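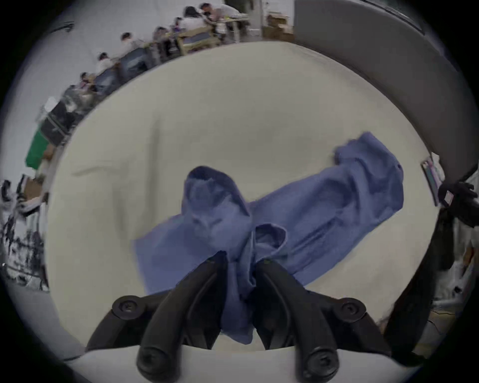

Piroska Medve wrote in before this page was even finished to say that she had expected the open day to be all gears and speeches, and had gone home wanting to talk about shirts, of all things, and how many ways there are to pick one up. She folded her way through three of them at the visitors' turn and says she would have stayed for a fourth if the bus had waited.

I'm so pleased to put that first, Piroska, because it's just how I felt about the afternoon myself. So welcome, everyone, to the gallery page for our January visit to the Harkton open day! I promised the club I would get it up quickly and then I didn't, what with one thing and another (the boiler, mostly), but I have my notes in front of me and a fresh pot of tea and I think I can remember it pretty well.

For those who couldn't come along, Harkton has a big workroom out on the Pundlow road, a good way past the garden center, and if you get to the railroad crossing you've gone too far, as our second car can tell you. They let the public in once a year. Most of what they do there is teach machines to handle cloth, and the way they go about it is by having people do the handling first, over and over, with a gripper held in the hand. The gripper takes a record of every pinch and tug, and that record is what a robot learns from later on. The project has a name, Jitach, which we all pronounced differently until a young man at the door put us right, and I have since forgotten which of us had it.

The blue shirt on the pale table was one of the garments in use at the hand-held station, and it's the picture I would show anyone who asks me what we did all day. Two black fingers, one fold of cloth between them, and you would be surprised how long you can stand and watch that.

What struck me most was how much goes wrong with a sleeve. You and I pick up a shirt without a thought, but try it with two stiff fingers and no feeling in them! Benedek Szénási explained that a shirt is never in the same shape twice when you drop it, and so one tidy example is very little use. They want it dropped, bunched, half inside out, on one kind of surface and then another. He told us they like to get 400 good goes at a garment before they move along to the next, and that a steady person can manage 60 in a morning if the shirts behave. I did four and needed to sit down.

We were also given a short talk on the difference between grabbing a shirt by the collar and grabbing it by the hem. I won't try to repeat the whole thing, but the gist was that the collar is the better place to start because it's stiffer and tells you where the rest of the shirt ought to be, and the trouble is finding the collar in the first place when everything is in a heap. A lady in our party asked whether anyone had thought of starting with towels. They had. Towels were done, she was told, very kindly, and there was a good deal of laughing.
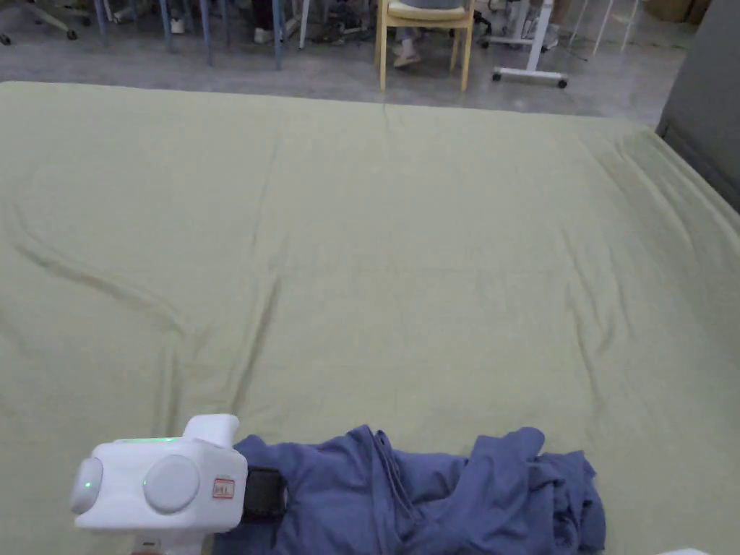 Dark blue on sage green: a black finger pad holding one end of the garment at the padded station.

I liked the green sheet very much and asked where they had bought it, and was told it came in a bundle from Thoroddsen, the linen people, and that they weren't picking colors at the time. It has a bit of give when you press on it, quite different from a hard tabletop, and you do find yourself pressing harder than you need to. Benedek said everybody does at first and the thing is to let the cloth come up to you.

There was coffee at three o'clock, with the little almond biscuits, and a guest book to sign. I was visitor number 2211 since they began keeping count, and I was more pleased about it than I can sensibly explain.

If you have pictures of your own from the visit, please do send them in and I'll add them here, with your name or without it as you like. Harkton will have us back next January and can take up to 100 people across the day, so tell your friends, and let me know early if you need a seat in one of the cars. Wear something with short sleeves, or sleeves you can push up.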